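Wichai Petchrat wants to sell you less candy

The sign on the door at Fendine says "Sweets for the working day," and I came in ready to dislike it. I've sat in enough offices where somebody from upstairs decided that a bowl of sugar on the table would do the job of a raise. Wichai Petchrat, who runs the company, had heard that one before.

"You're going to ask if it's a bribe," he said, before I had my coat off. "Everybody asks that. It's candy. If you can be bribed with candy, your employer has bigger problems."

Fendine fills shared candy bowls for workplaces. It started in Alendale with 3 clients and now has 127, most of them small: dentists, repair shops, design studios, a driving school. A client pays a monthly fee, gets a bowl, and gets refills of wrapped candy. That's all of it. I asked why anyone would pay for something they could pick up at a supermarket on the way in.

"They don't pick it up on the way in," Petchrat said. "They say they will. Somebody buys one bag in March and feels taken advantage of until Christmas."

Fair enough, but I pressed him on the prices, which are not low. He shrugged and said the bags are a small part of what a client pays. The rest is driving, sorting and throwing things away. He gave me a figure for last year, 3,160 refills, and I have no way of checking it.

He is more interesting on the subject of the bowls. The first ones were round and deep, from a supplier called Pakent, and he talks about them the way other people talk about a bad car. Hands went to the bottom. People dug for one flavor and left the rest mashed up against the side. He moved to shallow bowls with lobes, and he claims people take from the lobe nearest to them and stop there.

I asked if he had tested that.

"I watched people," he said.

For how long?

"Long enough to stop buying the round ones."

I wasn't convinced, and I told him so. A worktable with one of the lobed bowls on it did not settle the argument for me either way. The candy was all mixed together, and a mug next to it was holding more.

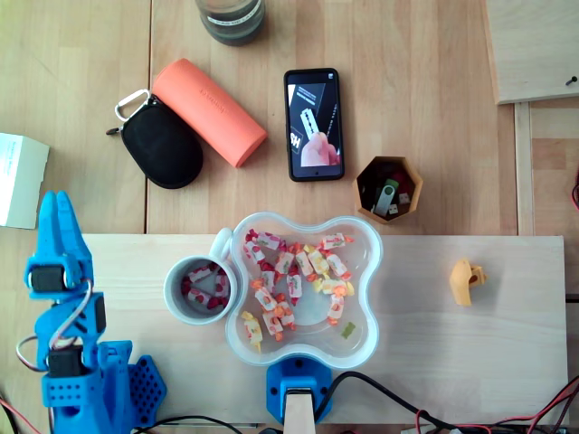 Fruit-patterned wrappers in the lobed bowl, with extra candy in the mug beside it and one green gummy bear among the wrapped pieces.

The mug bothers him more than it bothers me. "That's the overflow," he said. "People always find an overflow. You give them a bowl and they start a second bowl." He has tried offering a lidded tin for the extra. Clients turned it down, or took it and kept screws in it.

Then there is the matter of the gummy bear. Fendine supplies wrapped candy only, and Petchrat gets stiff about it. A shared bowl is a lot of fingers, he said, and a wrapper is the cheapest fix there is. Anything bare in the bowl should be taken out and the bowl wiped. I asked how often anyone does that.

"At Daher, every time," he said, naming a print shop that was one of his earliest clients. "Everywhere else, I don't ask."

He also wants bowls kept off worktables. Put it by the coffee, he tells people, or by the door. They nod and put it where they sit, in among the tools and the wires. I can't say I blame them. Walking across a room for a hard candy is a lot of ceremony.

What I couldn't get from him was a straight answer on whether any of this makes a workplace better. The brochure says it does, in large type. Petchrat said he didn't write the brochure. When I read him the line about "sweetening collaboration," he looked at the wall for a bit.

"People stand at the bowl and talk for a minute," he said. "Sometimes they talk about work. I wouldn't put it higher than that."

So why does the brochure put it higher than that? "Because it's a brochure," he said, and offered me a candy. I took a red one - lemon, despite the color - and asked about the refill fee again. He said it would be going up.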